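News > Technology > Policy

Social app Hedon to restore posts removed under Beltia link rule

September | By Staff Reporter

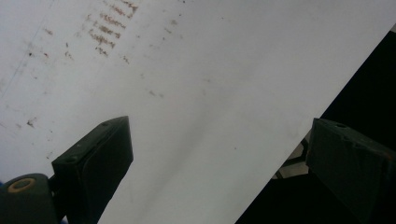
Handwritten lines on a white sheet.

Hedon will restore 802 posts it removed this summer after deciding that its rule on "unverified documents" had been applied too broadly, the company said in a notice to users.

The posts all linked to, or quoted from, a set of internal papers from the utility contractor Zokine. The papers were first published by the Geddes Ledger, a local news site, and dealt with the company's bid to run the water meter program in the city of Beltia. Hedon began taking down links to the report within hours of its publication, and for a time users who tried to share it in private messages saw an error screen.

In all, the company reviewed 1,028 removals. It said 802 did not break any rule and would be put back with their original dates. The rest will stay down, most of them because they showed home addresses or personal phone numbers of Zokine employees.

The company also said it would lift the limits it had placed on 424 accounts. Those users had been blocked from posting or had their posts hidden from search. Two accounts will remain suspended for what Hedon called repeated attempts to publish private information.

"We acted on a rule that was written for forged records and applied it to reporting," the notice said. "The rule did not define what counts as verified, and our reviewers were left to guess."

Under a revised version, links to news reports about leaked papers will be allowed unless a court has ordered them removed. Posts that contain the papers themselves may get a label saying the source has not been confirmed. Users will be told which part of the rule applies to them and will have 14 days to appeal.

The Ledger said in an editor's note that it was glad to see its story return but that the damage had been done. The city council in Beltia voted on the meter contract while the links were still blocked, and readers had written in to ask whether the report had been withdrawn. It had not been, the note said. The site has corrected one date in the story and stands by the rest.

Zokine did not dispute that the papers came from its offices. In a short statement, the contractor said the material was "taken without permission and presented without context" and that it had never asked Hedon to remove any news story. It said it had made one request, covering a staff contact list.

Hedon confirmed that it received a request about the list but would not say who inside the company made the decision to block the links.

State lawmakers have taken up the matter as well. A bill introduced this month would require large platforms to keep a public log of news links they block and to give a reason for each one within three days. Supporters say the log would let voters see when local reporting has been held back before a public decision. A trade group for online services opposes the bill, saying it would slow the removal of scams and stolen data and would conflict with federal protections for moderation decisions.

The bill would not make platforms liable for what users post, and it carries no fine for a first violation. It is expected to get a hearing before the end of the session. A companion measure in the other chamber has not been filed.

In Beltia, the council has no plans to reopen the meter contract, according to the city clerk's office. Two residents' groups have asked for the bid documents under the state open records law. The city has released part of the file — mainly price sheets and meeting notices — and says the remaining pages are under legal review.

Hedon said the restored posts would appear over the next several days. Users whose posts come back will get a message in the app and do not need to take any action.

Contact the newsroom | Copyright, all rights reserved | Back to top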